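Robot Learning, Week 5: Getting Examples Out of People
Notes for the lab section. Section lead: Mererid Prothero

Last week we assumed a pile of good examples and spent ninety minutes arguing over the loss function. This week we go and make the pile. Expect it to be duller than the math and to matter more.

What counts as an example

For us, one example (an "episode") is a list of time steps. Each step holds the camera picture, the joint angles, the gripper opening and the action the operator asked for. Note "asked for." The arm will not always do what it was told, and a policy trained on measured motion when you meant commanded motion will learn to lag behind itself. Two groups did this last year. Both blamed the network.

The task

You will collect in simulation, using the kitchen set in Flornine. The instruction is "move the near shaker next to the far shaker." Simple enough, until you watch five people do it. One pushes. One lifts very high, as if clearing a fence. One goes the long way around the knife out of politeness. All of these reach the goal, and a network asked to average them may go straight through the middle.

So agree on a style before you start. Grasp from above, lift clear of the knife, carry, lower, release, back off. Write it down and hold each other to it.

How many

Each pair owes 34 episodes. One of them is your practice run and gets thrown out, which leaves 33. Pooled across the section and added to Eilidh Aitken's starter set of 131, that is enough to train something that works on a good day.

Do not pad your total by saving the same episode twice under a new name. The checker compares actions, and it has seen this before.

What to vary, what to leave alone

Vary the start position of both shakers and the start pose of the arm. Leave the lighting and the camera alone for now – we change those in August, when there is more time to be sad about the results.

Keep your mistakes if you recover from them. A missed grasp followed by a calm second try is worth having, as it shows the policy a way back. A missed grasp followed by flailing should be marked "fail" and kept in the separate folder. Don't delete it. We will want it for the success classifier.

Before you press record

1. Reset the world and check the wording of the instruction. A shaker labeled "cup" in half the episodes is a cup to the network half the time.
2. Look over the starting state from the side view. Both shakers should be upright, the gripper pointing down and clear of the counter, and the knife flat. The other items at the back are distractors and stay in.
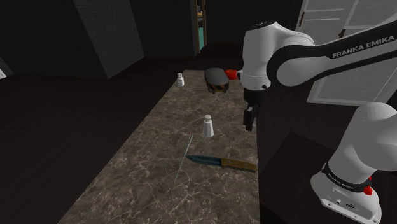

3. Start recording, count to 2, then move. Long pauses at the start teach the arm to sit still, a skill it picks up faster than any other.
4. Stop as soon as the gripper has backed off. Mark success or fail right away, while you both still agree on what happened.
5. Play back every episode before uploading it, and put both names in the log.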